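Edcombe Neighbors Help Board > Home & Office > Old Computers

Is it worth fixing up a ten-year-old desktop for working at home?

Posted by spare_room_office, Mar 30, 2020

My employer has discovered that we can all work from home, provided we supply the home, the desk and the computer. I have the first two. The third is an old tower from the closet that takes long enough to start that I've begun scheduling it. I need email, a browser, spreadsheets and video calls. Jinlow quoted me 800 dollars for a new one, delivery in May. Do I pay up and wait, or put money into the old one?

katydid_lane

Fix it. Replace the hard drive with a solid state one, add memory if there's a free slot, and leave everything else alone. I did mine for 93 dollars, and it now starts before I've found my glasses.

Unplug it, lay it on its side and take the panel off before you order anything. 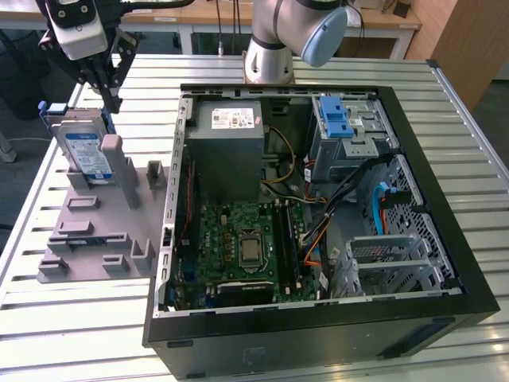 What to check, in this order

Memory first. Find the long slots near the processor and read the sticker on whatever is in them. Desktop memory comes in several generations that don't fit each other's slots -- I own one of the wrong kind if anybody wants it.

Then the power supply label. You won't need a bigger one for a new drive, but if you get ideas about a graphics card later, write the wattage down now.

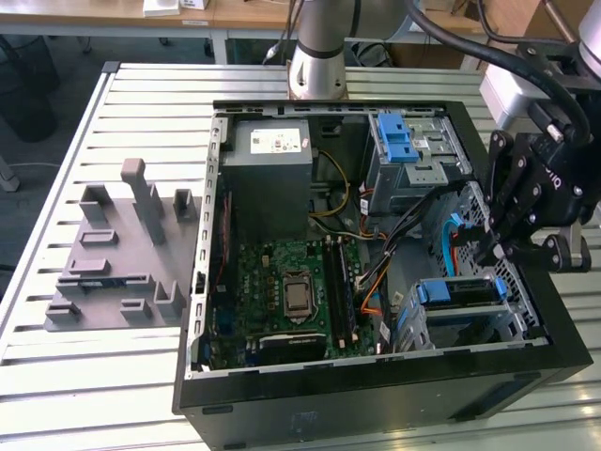 Photo: Katiyar Computer Repair, used with permission

Then dust. Take it outside. Short bursts of canned air, and hold the fan blades still with a finger.

Back up your files before you touch the drive. Yes, all of them, including the folder called "misc."

furero_fan

just buy a new one. life is short

basement_dept

Mostly agree with katydid_lane, with one warning. Old towers rarely have a camera or microphone, so add a webcam to the budget, assuming you can find one this month at a price that doesn't require a cosigner. Also, plug into the router with a cable if it'll reach. Half the "slow computer" complaints on this board are slow Wi-Fi.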